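Duvport Makers Equipment Meeting, August
Last updated: August, 9:40 pm
3 comments | 11 shares

Minutes by me again, as I was the only one with a charged laptop. If I've got your bit wrong, yell and I'll fix it.

We kicked off a few minutes after seven with last month's minutes, which went through with one change (the Stekska quote was for a lease, I'd written purchase, sorry!). Then straight on to the big one, what we're doing about handheld grippers for the folding project and whether we can pay for it this financial year.

Grippers

We've been getting by on the one pair, and the trouble is that while someone's collecting folds, everybody else is standing about waiting for a turn. Weidong Lu had two options for us. The first is another matched pair from Furkeo at $700, with spare jaw pads thrown in. The second is the Qiu set, which is cheaper up front but uses its own mounts and its own charger, so we'd be running two lots of gear side by side and labelling everything so it doesn't get muddled in the drawer.

I said my piece here, so I may as well write it down: I'd sooner pay the extra and have everything match. I spent most of a Saturday's worth of patience last year on chargers that looked the same and weren't, and I'm not keen to do it again. There was a fair bit of nodding, and a bit of grumbling about the price (fair enough, it's a lot of sausage sizzles).

Moved and carried that we get the Furkeo pair, provided the freight comes in under $90. If it's over, it comes back to the next meeting.

Storage

Recordings are filling up faster than we budgeted for. We agreed on two new 128 GB cards for now, and to look at a proper drive once the grant money lands. I'm down to get prices. Somebody asked if we could just delete the early sessions, and the answer was a pretty firm no until they've been copied across and checked.

Robot arm

Long chat, no decision! The Stekska lease is still on the table, but they want a twelve-month minimum and we don't know yet if we'd use it enough. My worry is we'd get the arm, park it in the corner and keep paying for it while we're still sorting out the data side. Others reckon having it there would give us all a push. Both true, probably. We'll ask Stekska if they'd do six months, and whether the service visits are included or billed on top.

Laundry and consumables

Gloves are nearly out, so a box goes on the next order. We also want more T-shirts in different sizes and weights, as the folding set leans heavily on the same few. Bring in old ones if you've got them, clean please, and no big prints for this round.

To do

Me: card prices, glove order, email Stekska
Weidong: freight quote from Furkeo
Everyone: T-shirts in the tub by the door

Wrapped up a bit before nine. Next meeting same time, and the arm goes first on the agenda so we're not all yawning through it.
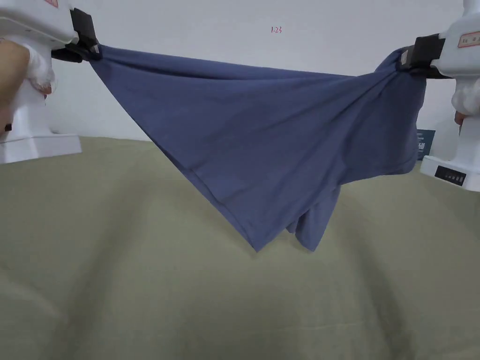
Weidong Lu: Freight quote's back and it's $84, so we're under. I'll put the order in tomorrow unless anyone objects tonight. Could we add a second set of jaw pads while we're at it? They'd go in the same parcel.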